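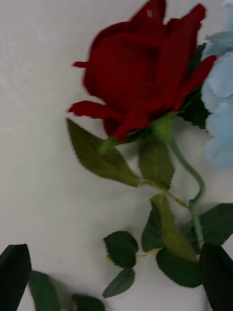

Rekha Pal
Contributing editor, crafts and trades

382 shares 6 comments

Artificial flowers are imitations of natural plants, made for decoration, for clothing or for ceremonies. Makers have used silk, cotton, paper, wax, feathers, glass and, in the last century, plastics and polyester.

The craft is old. In ancient Egypt flowers were made from painted linen, and in China silk flowers were worn in the hair. In Europe the work was first known in Italy, and later it became a large trade in Paris, where many workshops made only one part of the flower, for example the leaves.

The traditional method begins with stiffening the cloth in starch or gelatin. Petals are cut with iron punches, several layers at one time, and are colored by hand – the center usually darker than the edge. A heated ball tool gives each petal its curve. The petals are then glued around a wire, and the green calyx is pushed up from below to hide the joint.

The rose is among the most copied flowers. Its petals overlap, so small mistakes in cutting are easily hidden, and red dye keeps a strong look even on cheap cloth. Strong sun can still fade it – dust is the more common problem indoors.

5 comments hidden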